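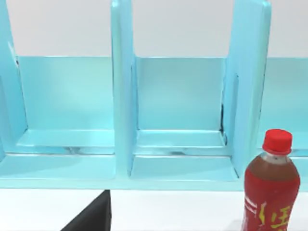
Mudow sells its simulation pack to small firms that want to try a robot picking job before they buy an arm. You pay 900 pounds for the year, and we took it in June for the packing line at Skernbridge. My view is that the price is fair and the choice of objects is not. A glossy blue organiser with open cubbies, and a red bottle standing in front of it, make a tidy test. Our shelves hold dented cartons and bags that slump.

Trinh Hầu, who runs the line, got a first task going in 2 days. I have no complaint there. The manual is clear and support answered us both times we wrote.

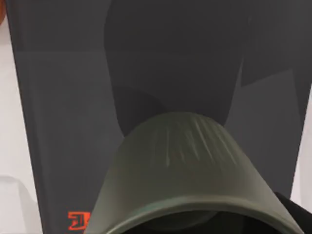

The green gripper part close up, against the dark grey panel.

The close view is what I would pay for. With Wustix we had one fixed view and had to guess at the last few centimetres. Mudow lets you look from near the gripper, and you learn sooner what it will hide from you - part of a logo, say.

Still, 5 object sets is thin for a paid product. Let buyers add their own without an extra fee, and I would renew.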